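Features — Automation

Learning by Hand
At Altimance, the slow business of teaching robots ordinary chores begins with people, two grippers and a great deal of patience

The morning session at Altimance starts at 8:30 with a short meeting, and the first item is always the same: which of yesterday's recordings have to be done again. In April the list ran to two pages. Ustyna Horobets, who directs data collection for the company, read it aloud to her operators and then asked each of them what had gone wrong.

The answers were small ones. A towel had been folded outside the view of the gripper camera. A lid had been turned with the wrist instead of the jaws, a motion the company's robot arm cannot copy. One operator had paused in the middle of a task to think, and the pause had been recorded along with everything else.

"A person watching would forgive all of that," Horobets said. "The model takes it as instruction."

Altimance is building a system it calls Bakilana, which is meant to let a two-armed robot carry out household and stockroom work that has never been programmed step by step. Bakilana learns from examples. Each example is a recording of a person completing a task with a pair of hand-held grippers, and each must be complete enough for a computer to work out where the tools were, how far the jaws were open and what was in front of them at every moment.

The company's present goal is 4,000 accepted examples for the first group of tasks. The group contains 47 tasks, from closing a carton to setting out bottles on a shelf. Horobets chose them with the engineering staff over the winter, and she says the list was argued over more than any other part of the project. Several tasks that seemed simple on paper were dropped after a day of trials. Threading a drawstring was one. Peeling a label was another.

Collection of this kind was once done mostly by remote control, with an operator steering a real arm from a desk. Altimance tried that method for its first season and still keeps one station for it. The hand-held tools proved faster for most work, and they can be taken into any room with a table. An operator who has never touched a robot can make usable recordings by the end of a second shift. 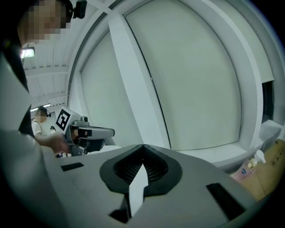 Data collection at Altimance. Operators wear head-mounted cameras, and a marker cube sits on top of the hand-held gripper at left.

The equipment has changed several times. The current grippers were assembled by Clitska, a small workshop that also makes the replacement jaw pads, and they are heavier than the staff would like. Operators work in blocks of 57 minutes and then put the tools down. The limit was set after a review of rejected recordings showed that errors rose sharply toward the end of longer blocks.

Dennis Mosoti leads the group that reviews what comes in. His office is two floors below the collection rooms, and he seldom sees a task performed in person. He sees it from the point of view of the gripper, where a carton can fill the whole picture and the operator may appear only as a sleeve.

"You get to know people by how they approach an object," Mosoti said. "Some go straight in. Some hover. I can usually name the operator before I check the record."

His reviewers use a program called Grekus, written in-house, which plays the views side by side and plots the path of each tool beneath them. A recording is accepted, returned or set aside. Those set aside interest him most. They hold recoveries — a dropped cap picked up again, a box that slid and was caught — and for many months the company threw them out.

That policy ended after a trial of an early version of Bakilana. The robot had been trained only on clean examples, and it performed well until something slipped. It then continued with the task as though it were still holding the object, closing its jaws on nothing and setting nothing down with great care. Mosoti's group went back through the files and found 226 recordings in which an operator had made a mistake and corrected it. Those recordings were labeled and returned to the training set, and operators are now asked to keep going when something falls.

The change was not welcomed by everyone. Operators had been taught to stop and restart at the first error, and the habit was hard to break. There was also a concern that people would begin to stage their mistakes. Horobets has asked them not to, and Mosoti says staged drops are easy to spot because the second hand is already moving.

Variety remains the harder problem. A model trained on one shelf, under one kind of light, tends to learn the shelf and the light. The rooms are therefore rearranged between blocks. Tables are turned, blinds are raised or lowered, and the goods used in each task are replaced from a stock of everyday packages bought at local shops. Operators are rotated as well, with left-handed staff spread across every task on the list.

Horobets keeps a separate notebook for matters that do not fit the review form. A recent page concerns pump bottles, which operators pick up by the neck or by the body with no clear preference. The engineers had asked for a single method. She has recommended that both be kept, and the question is to be settled before the next group of tasks is chosen.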